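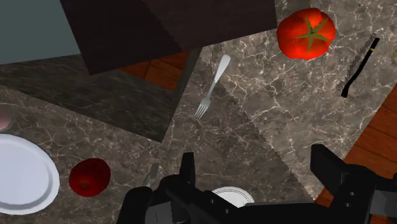
Robot Manipulation, practical section
Handout 6: the fork that wasn't picked up
Last updated June 9, 2020

Read before the lab. Short version of what I said in class plus the bits I skipped when we ran out of time.

The setup. Simulated kitchen, one arm, parallel gripper, wrist view. Task for the Hirkthorpe exercise is table setting: take the fork off the countertop, put it down next to a plate. Food and other cutlery lying about on the same counter as distractors. Most groups had it working in the plain version with a blank gray counter. Then we switched on the marble textures and things went bad, and they went bad quietly, which is what this handout is about.

What happened. Ingegerd Solheim's group did 17 runs on the marble counter. Log said success on 13 of them. She watched the replays and the fork had left the counter in three. The other ten: gripper goes down, closes, comes up, reports "grasp ok", moves over to the plate, opens, reports "placed". Nothing in the fingers the whole way. Nobody's code crashed. No warning printed.

So two faults, keep them apart in your head. First is the missed grasp. Second is the program saying it was fine. The first one is normal, robots miss. The second is the one I will take marks off for.

Fault one, the miss

A fork lying flat is a thin thing. Our height estimate over the marble was off by a few millimeters, and for a tomato a few millimeters is nothing, you still get a big round object between the fingers. For a fork it means you close on air just above the handle. Same code, same error, one object fine and the other hopeless. Please don't test only on the tomato.

Also the veins. Thin pale lines on a brown-gray surface, and the segmenter we gave you looks for thin bright edges. Look at the knife by the tomato – the blade is a speckled gray strip you can hardly tell from the stone, and the black handle is the only part that stands out. Several groups got a mask with the handle only, then took the middle of the mask as the middle of the knife. If you grasp there you are nowhere near the balance point. The fork is easier (bright handle, clear shadows between the tines) but masks still leaked out along the veins in some runs, and that pulls the grasp angle round.

And the gripper hides things. When the fingers are over the counter they cover a good part of the bottom of the view, a plate can be mostly gone behind them, and there's a dark band of shadow on top of that. Your plate detector will lose it or shrink it. Remember where the plate was before you moved in. Don't re-detect halfway down.

Fault two, the false success

Starter code checks one thing: did the fingers get the close command and finish moving. That's it. Fingers closing all the way on nothing also finish moving. Ferdinand Bachmann spotted this in the starter code and he's right, it's my check and it's a bad one. I left it in for the rest of you to find, then forgot to say so in the assignment text. Sorry.

What to do instead:
- read the finger gap after closing. Fully shut = nothing held, or something too thin to tell
- lift a little, then look at the spot where the fork was. Still there? Then you don't have it
- check again before release, things slip on the way over
- if any check fails, stop and say so. Do not go on to the place step

The gap check alone is not enough for cutlery. A fork handle edge-on and an empty gripper give readings close togehter, and with the noise turned on they overlap. Use the look-again check as well.

Why I care about this in a simulator where nothing gets hurt: the same code goes on the real arm in July. A gripper that thinks it holds a knife and doesn't is a nuisance. One that thinks it's empty and does hold a knife will swing it round to the home pose, past whoever is standing there. Blunt knives only on the real bench, and no hands inside the yellow line while the arm has power, even if the screen says idle. Screen says idle is exactly the sort of message we just found out we can't trust.

For the lab

1. Rerun your own code on the marble counter, six runs, watch every replay to the end. Write down what the log said and what you saw, side by side.
2. Add the checks. Run again.
3. Find one case where your new checks are still wrong. There is one. If you can't find it try the knife.
4. Half a page on it, with the log lines pasted in. No screenshots of the whole terminal please.

Retry limit is three attempts then give up and report. Last year's Ljungberg group had no limit and left it going over lunch, and it had pushed the fork off the counter onto the floor and was still closing on the empty spot when they got back. Log for that one: all grasps ok.

Bring questions on the height estimate to the next session, I'll go thru the camera calibration there, didnt have room here.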